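Leslow puts two hand-held grippers through 3,000 grasps, and we have a favorite

Sevuvley, Tue 16 April — I run the test bench at Leslow, and for once they're letting me write the press release myself, so bear with me! We've just finished our longest comparison yet: 2 hand-held grippers, 11 everyday objects, and 3,000 grasps logged between them.

The contenders were our own Garnine finger set and the older Troncoso set we've been shipping since November. Both went on the same kind of pistol-grip handle, and the same people did the squeezing. We wanted to know which fingers you'd still want to be holding at the end of a long afternoon (my wrist has opinions on this).

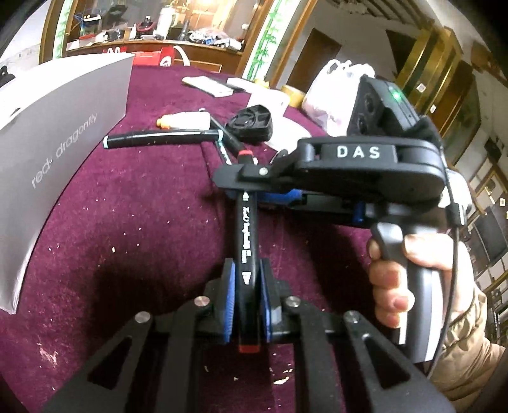
Pens and markers were the tough ones. A mug forgives you if you come in a little crooked, but a slim barrel likes to roll or tilt the moment you lift it, and then you have to start over. Garnine got through 1,545 of the grasps and dropped far fewer of the skinny stuff. Troncoso was quicker to open, I'll give it that, and two of our testers still like it better for boxes.

We also learned plenty about cameras. Mounting one up high gives you a nice wide look at the table, but you want to check that the fingertips stay in view before you record a whole morning's work — I learned that one the hard way.

"I came in rooting for Troncoso and I've changed my mind," says Keith Whitelaw, who leads hardware at Leslow. "The softer squeeze won me over."

The full grasp log is free to anyone who asks, messy notes and all. Garnine finger sets can be ordered now from our Sevuvley office, and Troncoso owners can swap theirs at a discount through November.

Press contact: Leslow test bench, Sevuvley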